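Month two at Correa, January

Started at 7:40, before the heat came up in the building. Arnulfo had already written the target on the board: 200 good episodes by the end of the day for the tabletop set. We closed yesterday at 613 for the whole task, and 78 of those got thrown out in review, mostly for hands moving too fast. So the word for today was slow.

The task is the same as all week. Things are put on the steel table in no special order, and whoever is on shift reaches in, takes one, moves it, and lets go. Then the next one. The blue cloth is the hard one. It never lies the same way twice, and the model still treats every fold as a new object. The white canister is easy by comparison, though it rolls if you let go early.
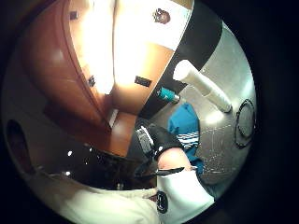
Elin Ruddock
Data collection lead, Flandus project

I did the first block myself. I try to do one block a day so I know what I am asking of people. The gloves make my fingers clumsy for the first ten minutes and after that I forget them. I caught myself hurrying on the cloth twice and marked both of those as bad. Dayana says I mark too many of my own as bad. She may be right, but I would sooner throw them out here than have Julport send them back with a note.

Brayan took over at 10. He is steadier than I am and he talks less while he works. We changed one rule after his block. Until now the hand could start from anywhere, and Yamuna, who does the training runs, asked for more starts from close in, with the fingers already around the object. She thinks the last model learned the reach well and the grip badly. It drops the canister about as soon as it has it. I agreed to make every fourth episode a close start and wrote it on the board under the target.

Lunch was late. Arnulfo and I argued a little over whether to clear the table between episodes. He wants it tidy so the clips are easier to check. I want it left as it is, with the cloth in the way, as a kitchen would be. We left it as it is for now — I may give in next week if the reviewers complain.

The afternoon went better. The Drostex upload stalled once and I had to restart it, and then it ran clean. Close starts feel odd to do. You begin with your hand on the thing and have nothing to reach for, so the whole episode is grip, lift, set down.

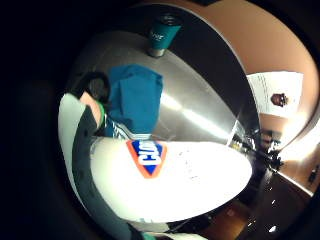 For tomorrow

Ask Yamuna if 4 seconds is long enough for a close start. Charge both sets of batteries tonight. Get Brayan on the cloth first, while he is fresh. Find out from Julport what they count as a drop.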